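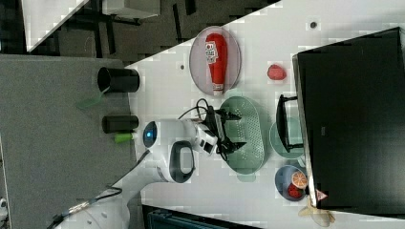 How to Test a "Long-Wear" Top Coat Before You Believe the Bottle

Every top coat I have ever bought promised at least a week. Most of mine chipped by day three. I don't think the companies are lying exactly, but I'd like to know whose hands they tested on, and whether those hands ever opened a can of soda.

So I run my own test now. It takes 8 days and costs nothing beyond the polish. My first round was in April with two bottles, Gekska and Indel, and I've changed the method a little since then.

What you need

Two top coats. One base coat. One color you already know well, preferably a plain dark cream. Skip glitter, it hides chips and makes everything look good. Remover, cotton, a nail file, and something to write on.

Step 1. Get the nails bare and boring

Take off all the old polish and file everything to the same length. Wash your hands, let them dry, and then wipe each nail with remover even if it looks clean. Cuticle oil is the enemy here. If you put oil on before the base coat, you are testing the oil.

Step 2. One base, one color, all ten nails

One thin coat of base, two thin coats of color. Let each coat dry until it doesn't feel tacky when you touch two nails together very lightly. I give it ten minutes. People will tell you the "quick dry" ones need sixty seconds. Try it and see how you like the sheet marks.

Step 3. Alternate the top coats

Don't put one brand on the left hand and the other on the right. Almost everybody does this, and it ruins the test. I'm right-handed, and my right thumb and index finger chip first no matter what is on them. Instead, go every other finger. Thumb, middle and pinky get brand A on the right hand, and on the left those same fingers get brand B.

Run the brush along the free edge of every nail. If you cap some and forget others, start over. Sorry.

Write down which is which. You will not remember.

Step 4. Live normally

Do the dishes the way you always do. If you wear gloves, keep wearing them. If you don't, this is a bad week to start. No second coat on day three, whatever the label suggests. I've seen reviews where the writer "refreshed" every other day and then gave it five stars for lasting.

Step 5. Check once a day, same light

I look at mine in the morning by the kitchen window. For each nail I write one word: fine, worn, chipped or gone. Worn means the tip is thin but there's no piece missing. Shine gets its own note, because a top coat can hold on for a week and look like chalk the whole time.

Step 6. Switch and repeat

One round proves very little. Swap the fingers and go again with the same color. My Indel nails won the first round easily and lost the second, so I have no idea what to tell you about Indel.

What about the big numbers?

The Stavness box says "2000 hours of shine." That's 83 days. My nails grow out long before that, and I suspect yours do too. I'd ignore it and run the test.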